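Preguntas frecuentes: ¿pueden ya las máquinas con las tareas de casa y del taller?

Última revisión: agosto. Recibimos muchas de estas preguntas por correo y las contestamos aquí juntas. Quien busque entusiasmo lo encontrará en los folletos de los fabricantes.

¿Hay ya un robot que me recoja la casa?
No. Hay robots que aspiran, robots que cortan el césped y vídeos de robots que doblan toallas. Lo primero se puede comprar y funciona si uno levanta antes las sillas. Lo último conviene verlo sin cortes y a velocidad real, y pocas veces se ofrece así.

¿Por qué habláis tanto de pinzas de la ropa?
Porque son baratas, resbalan, se enganchan unas con otras y no caen dos veces en la misma postura. Para un niño de tres años, pasarlas a una cubeta es un juego. Para un brazo robótico, cada pinza es un problema nuevo de agarre, y una demostración con pinzas nos dice más que otra con cubos de espuma. 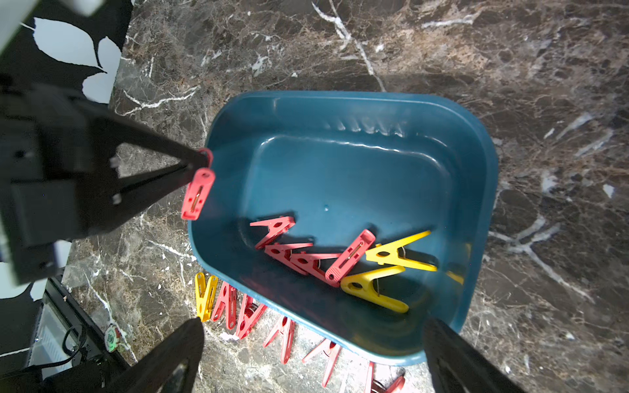 Gunvor Haugland no está de acuerdo: le parece injusto juzgar una tecnología por la tarea más tonta que se le pueda encontrar, y recuerda que a las primeras lavadoras también había que vigilarlas. Aceptamos lo de las lavadoras. Pero se vendían para lavar, y lavaban. A los brazos de uso general se les atribuye todo lo demás, y ahí pedimos pruebas.

Flevano anuncia un asistente que «ordena por usted». ¿Es cierto?
Depende de lo que se entienda por ordenar. En las condiciones de uso, la empresa pide objetos rígidos, superficie despejada y buena luz. Una casa con objetos rígidos, superficies despejadas y buena luz ya está ordenada. Preguntamos por el porcentaje de aciertos con ropa y nos mandaron otra vez el folleto.

¿Con dos brazos mejora la cosa?
Para algunas tareas es imprescindible: abrir un tarro, doblar una sábana, sujetar una bolsa mientras se llena. Para coger piezas sueltas, el segundo brazo añade alcance y también ocasiones de estorbarse. Hay que repartir el trabajo, decidir quién pasa primero y evitar que uno empuje lo que el otro iba a agarrar. El precio del segundo brazo sí se nota desde el primer día.

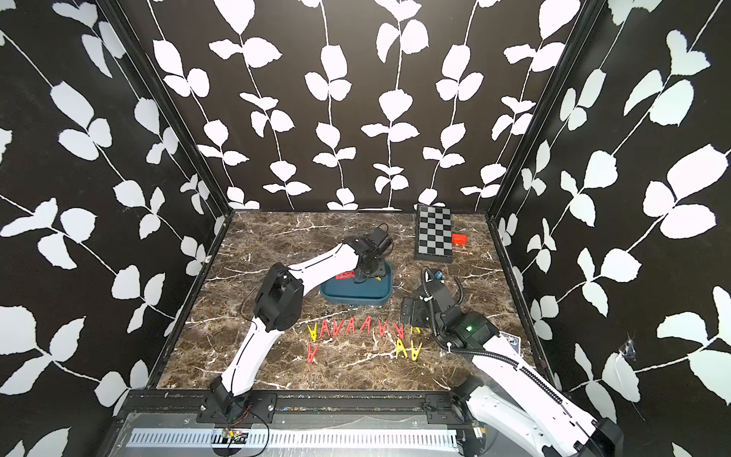 En nuestro taller pusimos dos y acabamos apagando uno, escribe un lector que prefiere no dar su nombre; el que quedó hacía lo mismo y discutía menos. No es la única carta en ese sentido, aunque también las hay de gente contenta, casi siempre con piezas idénticas que llegan siempre por el mismo sitio.

¿Y en la fábrica? Allí llevan décadas con robots.
Sí, soldando y paletizando, con utillajes que colocan la pieza donde el robot la espera. Vaciar un cajón revuelto es otro oficio. El equipo Skjelbred de Trelturum, que es el que mejor conocemos, movió 700 piezas en un turno de prueba. La nota de prensa no dice que hubo dos personas al lado para deshacer los atascos. Lo supimos al preguntar.

¿Qué debería mirar antes de creerme una demostración?
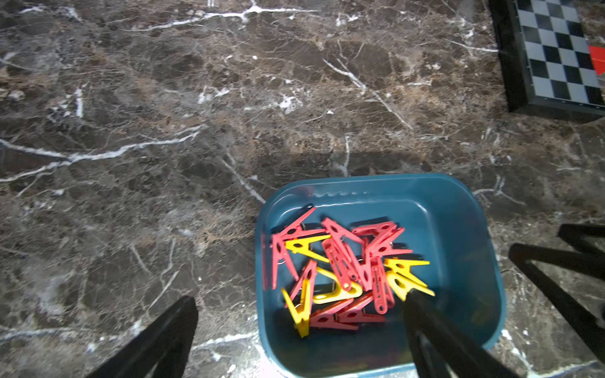 Mire primero quién preparó la mesa. Si las piezas salen separadas y todas en la misma posición, alguien ya hizo la parte difícil. Pida después que las echen en un montón, como en esa cubeta azul verdosa donde las pinzas rojas y amarillas se cruzan en todas direcciones, y que el robot saque una sola. Si se la dan por buena, pida otra más. Y pregunte si hay alguien manejando los brazos a distancia, cosa legítima pero que cambia mucho la factura.

¿Merece la pena esperar al modelo de Grendex?
No hemos podido probarlo. La fecha de salida se ha movido dos veces y no vamos a opinar sobre un vídeo. Si necesita ayuda en casa este año, cuente con una persona.

¿Cambiaréis de opinión algún día?
Cuando un aparato que se pueda comprar recoja un tendedero entero sin que nadie lo toque. Si tiene uno, escríbanos y vamos a verlo.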